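The Trial License

Octavio Londoño opened the demo at the kitchen table a little after nine, with the price sheet from Restrepo folded under his coffee cup. 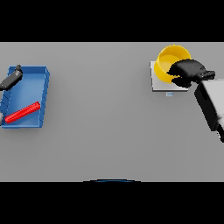 Ambros Prantl told him over the phone that 3000 was too much for something you couldn't pick up and put on a truck. He had been through the sheet twice and could not find what they were paying for.

"The software," Octavio said. "You build the station on the screen first. Both arms, the trays, all of it. Then you buy the arms when you know it works."

"And if it doesn't work?"

"Then we haven't bought arms."

Ambros said he would drive over.

It took him an hour from Pillden. By then Octavio had started the sample job again from the beginning. There was a yellow bowl on a white pad at one side, a blue tray with a red bar in it at the other, and an arm for each. He had the manual open to page 37, which explained how to change the speed.

Ambros sat down without taking his jacket off. "Our trays aren't blue," he said.

"You can change that."

"And we don't have bowls."

"It's the sample, Ambros. You put in your own parts."

They owned a packing shop in Rarkville with one long bench and not enough people to stand at it. The job they wanted to win was for a company called Skakuvik, which shipped hinge sets, 901 to an order. Octavio had done the sums on the back of the price sheet. Ambros read them, turned the sheet over, and read the front again.

"Who measures the parts?" he asked.

"We do. Or they do it for 786 more."

"We do, then."

Octavio went to get the calipers. When he came back Ambros had moved into his chair and was turning the view with the mouse — slowly, the way he backed a trailer. He wanted to know how far apart the arms stood. He wanted to know if the bench could be made longer. Octavio showed him the menu for it, and Ambros typed in the length of the bench in Rarkville from memory.

"It wants the height too," Octavio said.

Ambros thought. "My father built it for himself. He was a tall man."

"I need a number."

"I know you do. I'll have to go and measure."

He stood up and zipped his jacket. At the door he asked how long the trial ran, and Octavio said until the end of August.

"Don't pay them before then," Ambros said. He held out his hand for the tape measure, and Octavio found it in the drawer and gave it to him.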